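Takberg Bench Mat, Large

Hi, I'm the person who packs these. I also cut them, trim the corners and answer the emails, so if something is wrong with yours you already know who to complain to!

The Takberg is a work mat for people who fix small things at a desk or a kitchen table. I started making it after I chewed up the top of a very nice dining table taking apart a Moncrieff radio. I'd put down a dish towel, which slid, and then a magazine, which also slid, and by the end of the evening I had a scratch as long as my hand and one screw fewer than I began with. The screw is still somewhere in the house.

The mat is gray on one side and cream on the other. I use the cream side for anything with dark screws and the gray side for everything else. Both sides have the same soft texture, a bit like the cover of a school notebook, and neither one has a grid printed on it. People ask for a grid every few months and I keep saying no (it makes tiny parts so hard to see, and I'm already squinting).

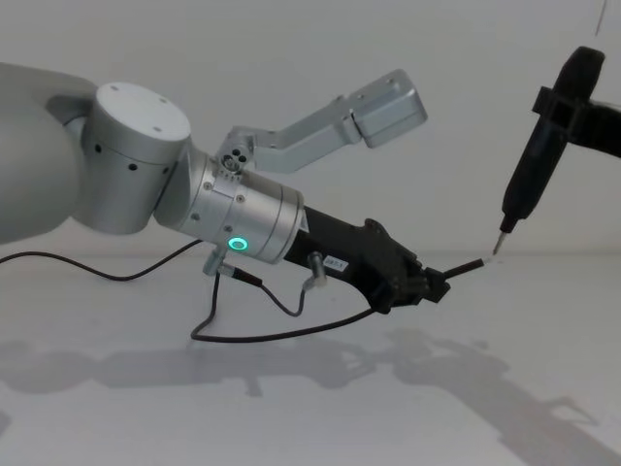

Screws are really why most of you buy this thing. The Takberg has a shallow tray molded along the back edge, split into 13 little wells, and each well has a rounded bottom so you can slide a screw up the side with a fingertip instead of pinching at it. I fill mine left to right in the order things come off, and then go right to left when I put it all back together. If you work with an electric screwdriver, like the black one with its bit pointing down and to the left, slow it down for the last couple of turns, or stop early and finish by hand. Plastic posts strip so easily! I've wrecked two hinge covers that way and I was being careful with the second one.

The mat rolls up for storage, but please roll it with the tray on the outside. Rolled the other way it gets a ridge behind the wells that takes a day or two to relax. If yours arrives with a bit of curl, leave it flat under a couple of heavy books overnight.

Cleaning is dish soap and warm water. Rubbing alcohol is fine too. Acetone is not fine - it leaves a cloudy patch that won't come out, and I have a whole mat in the workshop with my thumbprint melted into it to prove it.

It'll take a soldering iron resting on it for a moment, but it isn't a soldering mat and I don't sell it as one. If you solder a lot, get the Ristier instead. It's thicker, it doesn't roll, and it costs more. Plenty of people own both and keep the Ristier underneath.

Size: 19 inches wide by 13 inches deep
Tray: 13 wells, molded in, not removable
Colors: gray and cream, reversible
In the box: one mat, one strap, a card with my email on it
Ships from: Kirton, usually the next working day

The strap is new. Gopinath Nambiar wrote to me in September to say his mat kept unrolling itself in the car, and he'd been using a hair tie, so now every mat comes with a proper strap. If you bought yours before that, send me your order number and I'll mail you one free. I made 100 extras and I still have most of them.

Returns are easy. You get six weeks, used or not, and I only ask that you wipe it down first. School and repair club orders of up to 100 mats can go out in one shipment, but email me before you order so I can check what's on the shelf. The small size is out of stock while I wait on a new mold.

Page updated January 9, 2020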